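Unit 4: Setting Up a Home Kitchen Task
Manipulation Lab, Uvville annex
Handout to go with the April lecture. Bring it to the bench; the copy on the wall has soup on it.

Last time we covered stop buttons and who is allowed to lean on them. This unit is about the counter before the arm moves at all. Most of the trouble in our incident log begins there, and most of it was entered by people who described the setup as "fine."

Rule 1. Write down the start state. The Skaltota checklist wants every loose object named, with its place given relative to something that stays put. "Bowl on board" will do for a bowl on a board. "Stuff at back" will not do for anything, although it appears in the log more often than I would like.

Rule 2. Heat sources come first on the sheet. Treat a cooktop as hot until you have checked it, and do the same for ovens, toasters and kettles. An indicator light gets its own line. Write what it shows and leave your theory of it for the remarks.
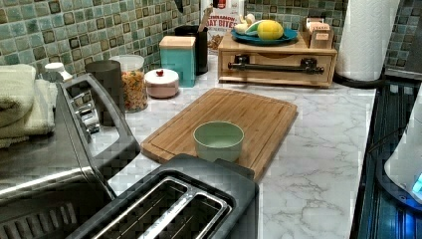

Fig. 1. Counter for the bowl task. Toaster in the foreground, cooktop and kettle at right.

Rule 3. Mark a keep-out zone for each heat source and for every cord. In Fig. 1 the bare marble between the cutting board and the cooktop is the tempting place to put the bowl down. Set your place limit well short of the black glass. The Potley team drew theirs right on the edge and has since become very knowledgeable about edges.

Rule 4. Plan the approach around whatever is tall or close. The toaster crowds the board here, so come down on the bowl from above and lift before you travel. Marble veining and shiny steel tops can both confuse depth readings - check the depth view yourself before trusting it.

Rule 5. Reset to the written start state, not to your memory of it. Vlasta Kopecký reviewed 90 resets last term and has asked me to repeat this rule in a firm voice. Consider it repeated.

For the next session: read the Jelínek notes on place limits, then fill in a start sheet for Fig. 1. One page, heat sources at the top. Sheets go in tray 2413.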